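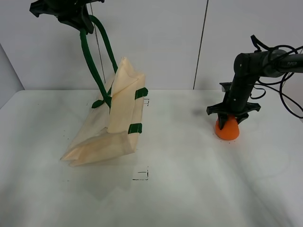 Home Research Interviews Archive Contact

6 min read

Bags are a poor fit for most grasp planners. Their shape changes when they are touched, and the part that matters, the opening, may not exist until something pulls on it. The Sodislow manipulation group has spent the past two years on a two-arm method for packing soft bags, which it calls Virnum. We spoke with the group's lead engineer on a Thursday afternoon, between runs.

The method splits the task into two policies that share one state estimate. The first arm controls the bag by its handles. The second handles the item to be packed. Earlier versions used a single policy for both arms.

"The joint policy learned to wait," the engineer said. "Each arm held still until the other had finished, because that was the safest pattern in the demonstrations. You got a success in the end, but it was slow, and any slip on the handle side stopped everything."

Virnum was trained on 1,891 teleoperated episodes. Of these, 1,474 were kept after filtering. The group removed episodes in which the operator regrasped a handle more than twice, and those in which the wrist view lost the bag for longer than the estimator could bridge.

Asked why the handles were chosen over the rim, the engineer pointed to repeatability. "A rim on a collapsed bag can be anywhere. It can be folded under. A handle has a contrasting color in our set, it has a fairly constant thickness, and it tells you where the top is. The cost is that lifting by the handle doesn't open the bag. It only gives you tension to work with."

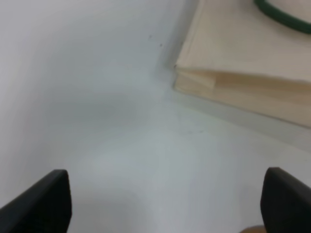 That tension is the input to the second stage. The estimator compares the handle line with the visible edges of the bag and returns a score for how likely the opening is to be reachable. If the score is low, the arm lowers the bag, shifts it and lifts again. A flat, folded bag usually scores low at first.

The wrist cameras carry most of the load at close range. The fixed view is used for coarse position and for deciding which arm should move. "Pale bag, pale table, pale wall," the engineer said. "From the fixed view the edges are weak. Close up you at least get the shadow under the fold, and that turned out to be a better cue than the edge itself."

In the December evaluation the group ran 149 trials with items and bag poses that were not in the training set. The item ended up inside the bag in 101 of them. Most of the failures came before insertion, when the bag rotated on its handles and the opening turned away from the second arm. Dropped items were a minor cause.

The engineer was cautious about comparison with Bellum, the group's earlier single-policy system. "Bellum was tested on stiffer bags. I wouldn't put the two numbers in one table."

The next version will add a short push against the table to stop the rotation. A force threshold for the handle grip, now set by hand for each bag, is also to be learned. The group plans to release the filtered episodes under the name Hauksdóttir once the calibration files have been checked.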